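May, evening

Swapped the fingers again. That makes three sets this week, and I can now do it without dropping the screw, which I intend to put on my CV under achievements.

The Ullex fingers went on both arms this morning in place of the Statau ones. On paper the Ullex are better in every way. They are narrow, they come to a proper point, and the leaflet says they will get under a single layer of cloth. The leaflet does not say whose cloth. The Statau fingers are wide and blunt and cost over 1,610 for the full set, and I had been telling everyone at Plunwood since March that we were paying for the box.

So, laundry. The same heap as always, same table, same controller settings, and only the fingers changed. I logged 132 attempts before my tea went cold for good. The Ullex got hold of something far more often than the Statau did, I will give them that. The trouble is what they do next, which is to hang on to two layers when asked for one, then let go of both a hand's width from where they should.

Spent most of lunch arguing with the Pugh controller about how wide is wide. It has its own opinion of fully open, and the two arms do not share it. I set the same number on each side and measured the gap with a ruler, like a child doing homework, and got two different answers. Wrote both down. Will pretend tomorrow that this was the plan.

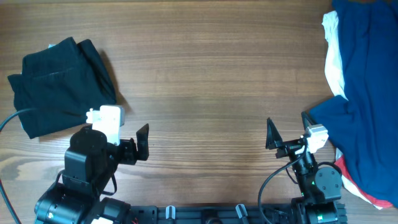

Right gripper open, folded dark bundle over on the left, navy heap over on the right.

After that I ran the slow profile, which I had been putting off because it is slow. Annoyingly, it helped. Fewer double layers, and the left arm stopped twitching at the top of its reach. I had blamed the fingers for the twitch in writing, in the shared notes, with an exclamation mark. Have gone back and removed the exclamation mark.

Thick seams are still the worst. Both kinds of finger treat a seam as a personal insult. White cotton is easy, dark stuff is not, and I can't yet say how much of that is the grip and how much is the vision not finding an edge to aim at – I need to run the same garment in two colours before I say anything clever in front of other people.

Left to do: Statau back on for the slow profile, or the comparison means nothing. Order more of the small screws. Find the ruler, which I put somewhere sensible.

Went home at seven and folded my own washing by hand, badly.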